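Grorik Open Day, March 19, 2020

We signed in at the Bramov building and left our coats downstairs. The table setting room is on the second floor, past the sample store. Entry was free, parking wasn't.

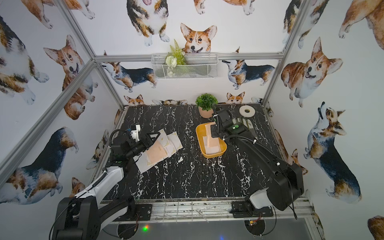 Touran Shojaei showed us the napkin range next. Packs come in 40s, and the lace borders are cut from the same pattern book as the Betancur place mats. I bought two packs at the desk. The corgi wallpaper got more questions than the napkins did, mostly from the Petside people.
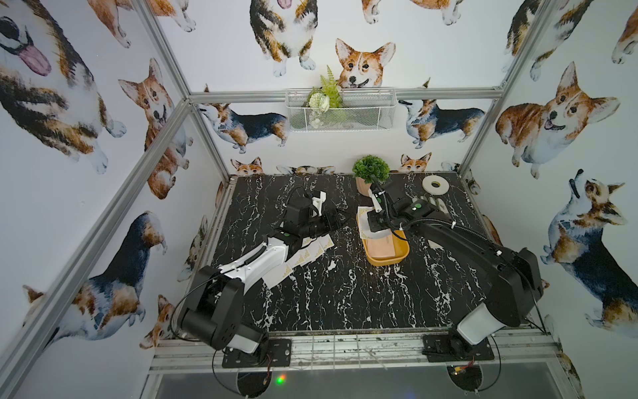 Napkins with gold patterns, some on the black marble-patterned top.

Coffee was in the hallway. The gold print looks better on white than on peach, to my eye, and the white costs the same. Roughly 385 visitors had signed the book by closing.

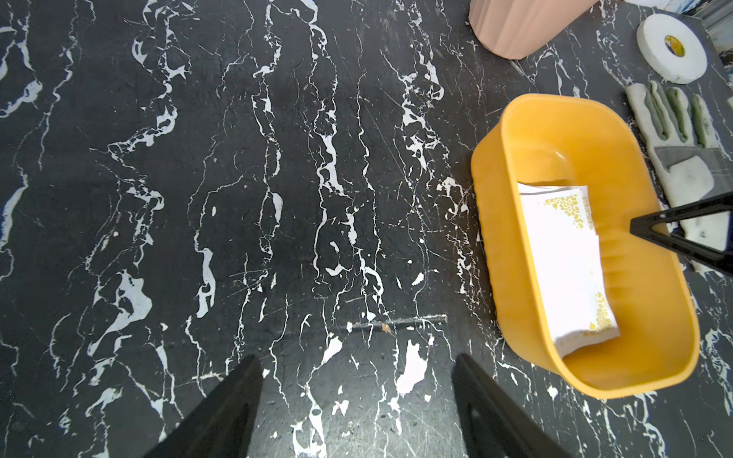

Mirela Magalhães wrote in afterward that the September open day is easier for parking, and that the peach ones sell out first.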